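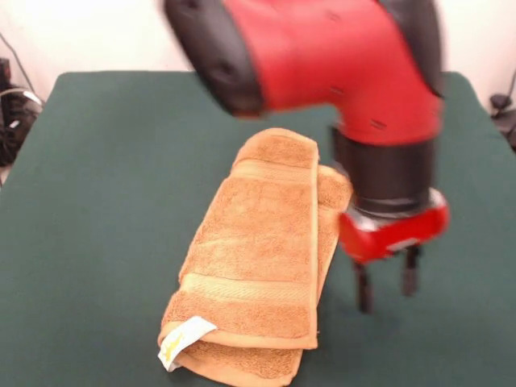 Hastitz Linen Hire: frequently asked questions

Hastitz supplies bath towels, hand towels and bed linen on hire to guest houses, small hotels and holiday lets within reach of our laundry at Pakudcombe. All items remain our property and are collected, washed and returned on a fixed round. Bath towels are delivered folded, like the orange-tan one on the green tabletop, and are counted by the folded piece on your delivery note. The answers on this page apply to all standard contracts. Customers on the Hlongwane tariff should read the separate section near the end.

How much stock should I order?

We recommend 3 sets for each bed: one in use, one in the wash and one on the shelf. A property with a long gap between collections may need more. The set size is fixed when the contract starts and can be changed at the beginning of any month.

What is the minimum order?

The minimum is 40 pieces per collection, in any mix of towels and bed linen. Smaller collections are accepted but charged at the minimum.

How do I sort used linen?

Use the bags supplied. Towels go in one bag and bed linen in another. Wet items may be bagged with dry ones if collection is on the same day. If not, hang them until they are dry, as damp cotton left in a closed bag will mildew. Mildew marks do not always come out and are charged as damage.

At what temperature are towels washed?

White towels are washed at 71 degrees, held for at least three minutes once the load has reached temperature. Coloured towels go through a lower programme with a disinfecting agent added. The two are never mixed in a load.

Why have my towels become less absorbent?

The usual cause is fabric softener, which coats the loops. We do not use it. If you rewash our towels on site, please leave it out. Body oils and sun cream have a similar effect and are removed by our normal process, though heavy sun cream staining can need a second wash. Put affected towels in a red-tagged bag.

Can I wash items myself between collections?

Yes, up to 60 degrees with an unbleached powder. Chlorine bleach is not permitted on any item, white or coloured. Tumble drying is allowed on a medium setting.

What counts as damage?

Tears, burns, bleach spots, hair dye and permanent make-up stains. Thinning, fraying at the hem and general fading are treated as wear and are not charged. A single pulled loop can be cut level with scissors and need not be reported.

How are losses worked out?

Stock is checked against your account every 2 months. Missing items are listed on the next invoice at replacement cost. If they turn up later, return them in any bag and the charge is credited, less the hire due for the period.

What is Miro?

Miro is our online ordering page. It shows your current stock, the next collection and any open queries. Changes made before noon on the day before a collection are applied to that collection. Later changes are held for the next one.

Do you collect at weekends?

There is no Sunday round. Saturday collections are available on some routes at extra cost.

What is different about the Hlongwane tariff?

It is meant for larger sites that send over 3000 pieces a month. Linen is charged by dry weight, the minimum collection does not apply, and cages are supplied in place of bags. Loss checks are carried out on site by arrangement.

How do I end a contract?

Give one full calendar month's notice in writing or through Miro. All stock must be ready for the final collection. Items not returned by then are charged at replacement cost.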